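Karaca open day – anyone else go?
General Chat > Shows, Demos and Days Out

plerkik_pete
Joined: June
Went along to the Karaca open day on Monday, mostly for the sausage sizzle. They had two arms going in the back hall, one of them doing kitchen chores, which I'd have thought was a hard way to impress a room full of people who already own a dishwasher. Queue for the chores demo was 76 minutes by my watch. I have waited less time for a hip X-ray.

Still, I liked it. Slow, but you get drawn in. A bloke near me was whispering "come on, mate" at it like it was a putting green.

greywater
I lasted 7 minutes and went to look at the conveyor display. My nephew loads a dishwasher faster than that and he's doing it under protest.

Estevano_Sheila
They said at the start it was running at demo speed, greywater. You'd have heard that if you hadn't been at the conveyor.

greywater
Demo speed is what everyone calls their speed when there's a demo on.

tin_lid
What was the number up on the board by the door? I saw 2,467 and assumed it was the price.

plerkik_pete
Total runs since they set up the program, according to the young woman with the lanyard. She didn't say how many of those ended with crockery on the floor and I was too polite to ask. There was a kid up front who wasn't, and he got a lolly and a change of subject.

gellitow_gal
I was in the afternoon group. My gripe is the commentary. We got a good ten minutes on "the future of the home" and not one word on how the fingers know when to stop squeezing. I came 235 kilometres for the squeezing! The chap running the Plerkik stand next door explained it better and he was there to sell labels.

Estevano_Sheila
Fair, the talk was pitched at the general public. I thought the handout covered the grip side all right, page two, under the map of the toilets.

gellitow_gal
I'll dig it out of the recycling.

plerkik_pete
Right, they've put the close-ups from the arm's wrist camera up for anyone who signed the visitors' book. Mostly gripper. The cup's in the last one, with the rack beside it. 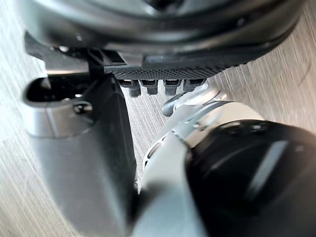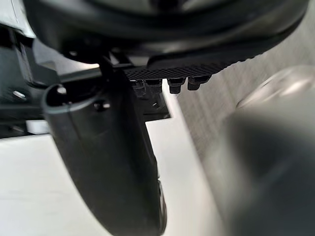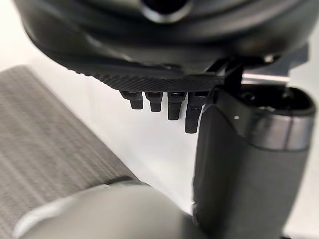
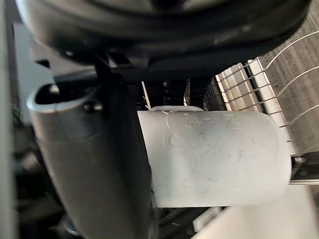
So my question for the people who know things: would you have one at home? Leave the price out of it. I keep going back and forth. On the one hand, my back. On the other, I'd have to stand there and supervise, and I could be emptying the thing myself and complaining, as is traditional.

greywater
No. Next question.

tin_lid
I'd take one for the club rooms at Gellitow. After the winter dinner there are cups on every flat surface and suddenly everyone has an early start in the morning. It can take all night for all I care, it'll still be done before any of you lot offer.

Estevano_Sheila
I offered last year.

tin_lid
You offered to dry.

gellitow_gal
Found the handout. It's one paragraph and a diagram with no labels on it. The man next door was selling labels. Has anyone got a contact for Karaca? I want to ask if there's a technical session coming up, and I'm not doing that drive again for a paragraph.

plerkik_pete
There's an email on the back, bottom corner, very small print. If you get on to them, ask about parking as well. I was in the overflow paddock and my good shoes haven't recovered.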